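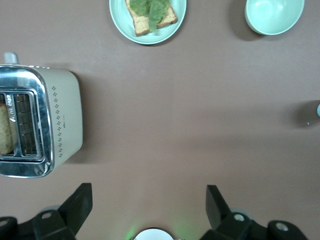
The two-slot toaster and the open sandwich

Bread, leaf, plate. An open sandwich has so few parts that most of the result is decided by the condition of the bread, and the bread is decided by the toaster. This article deals with the machine first, then the slice, then the order of work on the counter. The recipe is short and comes near the end.

The slot toaster

A two-slot toaster is a pair of narrow ovens open at the top. Flat heating elements stand on both sides of each slot, and wire guides hold the slice upright between them. The guides matter more than the controls. If they close evenly, the slice stands in the middle of the slot and both faces take the same heat. If one guide is bent, the slice leans, and the side nearer the element goes dark while the other stays pale.

Shigeru Hosoda repaired small appliances for 20 years before he began teaching evening classes in basic cookery at Woltatwood, and he still begins the first class with the toaster unplugged. Students look down into the slots with a flashlight and check that the guides run parallel. "Most of the toasters people bring me aren't broken," he says. "They have a raisin welded to the wire."

His cleaning procedure is plain. Unplug the toaster and let it cool fully. Pull out the crumb tray and empty it. Turn the body over above the sink and tap the base with an open hand. Brush the guides from top to bottom with a dry pastry brush. No water goes into the slots, and no metal tool. The outside is wiped with a damp cloth wrung nearly dry, and a polished metal top should be buffed afterward with a second cloth, as water marks bake on.

One slice or two

Many two-slot models heat both slots whatever is in them. A single slice then receives heat on one side from the shared centre of the machine and on the other from an outer wall, and the empty slot beside it gives off its heat to the kitchen. The colour is often uneven. Some machines mark one slot for single slices, and the manual will say which.

Kaede Maruyama kept a log of this in January, using the same whole-grain loaf and the same dial setting throughout. She toasted 69 slices. Slices done alone came out paler on the outer face more often than slices done in pairs, and the second round was darker than the first every time. Her remedy for the second problem is to turn the dial down slightly after the first round. For the first problem, she turns the slice around for the last part of the cycle.

Choosing the slice

Whole-grain bread suits an open sandwich. The crumb is dense enough to carry a topping without folding, and the crust gives a firm edge to pick up. Slices of 2 cm stand well but may jam in an older slot. Anything under half that bends once it is dressed.

A loaf sold under the name Lesura, baked by Reiko Aoki, is the one used in the Woltatwood classes. It is a rectangular pan loaf with seeds through the crumb. Aoki recommends leaving it a full day before slicing. Fresh bread has more moisture near the centre, takes longer to colour, and tears on the guides when it is lifted out.

Frozen slices can go straight into the toaster. Add time at a low setting instead of raising the heat.

The leaf

Lettuce for toast should be crinkled and dry. A flat leaf slides. Wash the leaves in cold water, spin them, then lay them on a towel for ten minutes with the rib side down. Leftover leaves keep well in a lidded clear container, where they can be checked without opening it, and whole lemons may be stored the same way if the container is dry.

Hideaki Wada, who runs the lunch counter at Sakamoto, puts the leaf on only after the toast has stood for a minute. Hot toast gives off steam, the leaf traps it, and the underside of the bread softens against the plate. He stands the slice on its edge during that minute. A toast rack does the same job.

Setting out

The order of the counter is a matter of reach. The toaster goes to one side, with its cord behind it and nothing hanging above. The plate goes where the hand lands after leaving the slot. Bowls for dressing and scraps sit near the front, and pans stay at the back until they are needed.
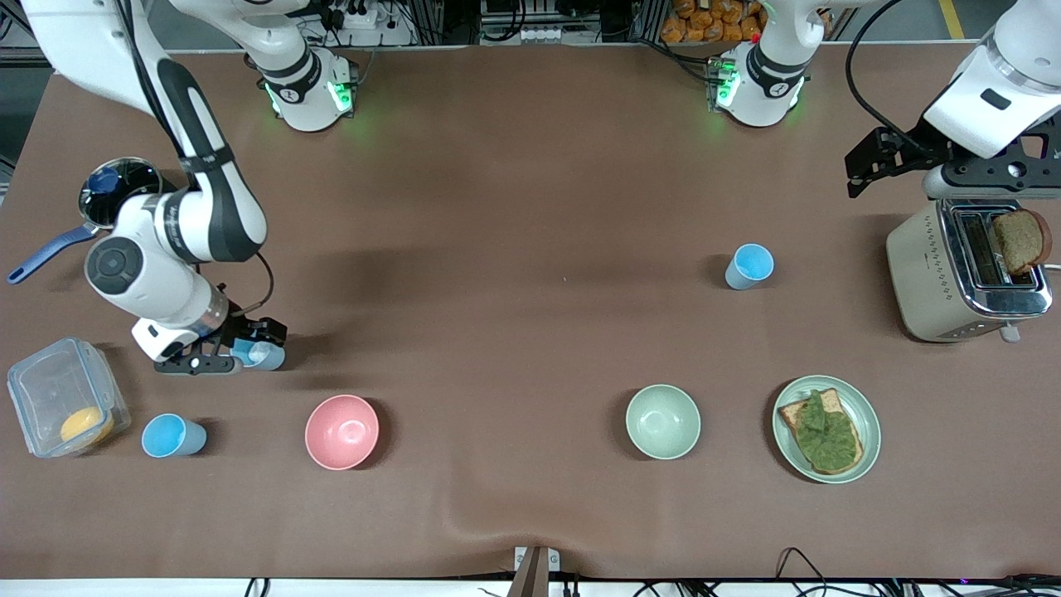 Bowls at the front, saucepan at the left, and the finished slice on its plate.

Colour-matched dishes are useful in a teaching kitchen. Shinji Hirose, who buys for the classes, orders pale green, pink and light blue from the Bidum catalogue and gives each colour a purpose at the start of term. Light blue is for drinks. Pink is for scraps. Green goes to the table. The scheme can be changed to suit the dishes on hand, provided it stays the same through a session.

Method, serves one

1 slice day-old whole-grain bread
A small handful of crinkled lettuce, washed and dried
1 tsp olive oil
A squeeze of lemon
Salt

Toast the bread at a medium setting until the faces are tan and the crust is firm. Stand it on edge for one minute. Mix the oil, lemon and salt in a small bowl. Turn the leaves through the dressing and lift them out, letting the excess drip back. Set the toast on the plate at an angle so that one corner is easy to grip, and lay the leaves over the top half. Leave the lower crust bare for the fingers.

Eat within five minutes. After that the dressing reaches the crumb.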